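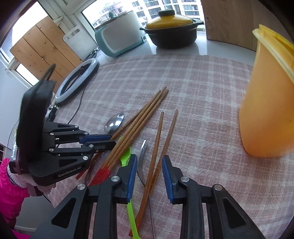 When we moved from Pludine to Ondis, 486 kilometers with a rented van, the kitchen table did not come with us. It was too long for the van and the legs did not come off. So for the first winter in Ondis my husband and I ate on the sofa, with plates on our knees, and looked at the television. I want to write about how we stopped doing this, and what happened with our dinners after. My English teacher always told us to write about small things, so I am taking her advice many years late.

In my parents' house you could not eat anywhere except at the table. Even an apple had to be eaten at the table, and you had to sit down for it. My mother put out knife, fork and spoon for every person at every meal, also when there was only soup and the knife had nothing to do. As a child I found this very boring. I had to collect the clean knives and put them back in the drawer, and I complained every evening. Then I moved out and I ate standing by the stove for several years, straight from the pan, and I felt very free.

The sofa was nice at the beginning. We were tired from the boxes and it felt like a small holiday. But I noticed in January that I could not remember what we had eaten the evening before. I asked my husband and he also did not know. He remembered the film. We both cook well, I think, and it takes time to make a good stew, and then it went down while somebody on the screen was running through an airport. I also had a stain on the gray cushion that did not come out with anything, and I tried everything that the internet says, including potato starch.

So we bought a table. It was not a simple thing. The new ones in the store Lukora cost more than 1000 for the kind we liked, and that was without chairs. The saleswoman was very kind and let us sit for a long time at three different tables. My husband pretended to cut meat at each one to see if his elbows had space. I was a little ashamed, but he was right to do it, as one of them had a bar under the top exactly where my knees go. We went home with a catalog and no table.

In the end we found one in the Atanasov secondhand hall, behind the bus station. If you live in Ondis you surely know it: a long building where it is always colder inside than outside. They wanted 600 for a table and 2 benches. I am bad at bargaining in any language, and in a foreign one I simply say yes. My husband said that we must think about it and started to walk slowly to the door, as his father taught him. The man let him walk. We had to come back from the door and pay 600. He did give us a wool blanket to wrap the top for the drive, and he did not ask for it back, so maybe this was the discount.

The benches were a mistake and I will say it plainly. A bench looks friendly in a catalog. When you are two people it is fine, but when guests come, the one who sits in the middle cannot leave. Older people do not like to climb over a bench, and they are too polite to say so. My aunt visited in spring and sat through a whole lunch without going for the salt that she clearly wanted. After that I bought four chairs which do not match, one by one, and now one bench stands in the hall for shoes and the other is on the balcony with my tomatoes.

What surprised me was how the cooking changed. On the sofa everything had to be food for one hand. We ate a lot of pasta, rice, things in bowls. At the table you can have a fish with bones. You can have bread in the middle and tear it, and a salad in a separate dish, and a sauce that people pass to each other. I started again to make stuffed cabbage, which on the knees is a catastrophe. The pot goes on a folded towel and everybody takes from it. I do not make more food than before, but dinner lasts longer. Before, it was finished in the time of the commercials.

We also made some rules, and I can report which ones lived and which died. The phones are not on the table. This one lives, mostly, except when we disagree about a fact. Music only quietly. This one died, my husband likes it loud while he cooks and forgets to turn it down. Whoever cooks does not wash the dishes. This one lives very well and has made both of us better cooks. Cloth napkins every day lived for one month, then I looked at the ironing and bought paper ones.

And I put out the full cutlery. Knife, fork and spoon, also when there is only soup! I did not plan this. One evening I saw that my hands had done it, fork on the left, knife on the right with the blade to the plate, just as my mother wanted it. I called to tell her. She was not very moved. She asked if I also put the small spoon above the plate for dessert, and I had to say no.

I do not want to make it sound like we are now a family from a magazine. There are evenings when we come home late and eat toast at the counter in our coats. The table also attracts papers. By the middle of the week one end of it is an office, with letters from the gas company and a bag of screws that belongs to something, and we push it all away with one arm and eat on the other end. Once a letter about the water meter went out with the potato peels, and I had to ask for a copy.

If you are thinking about getting a table for a small apartment, measure the room with the chairs pulled out, as they are when someone sits on them. We measured only the table. Between our wall and the back of the chair there is just enough space for a thin person who holds her breath, and in the evening that person is carrying the soup.

Next time I will write down the stuffed cabbage, since two readers asked for it. I first need to measure what I put in. My mother's recipe says "rice, enough."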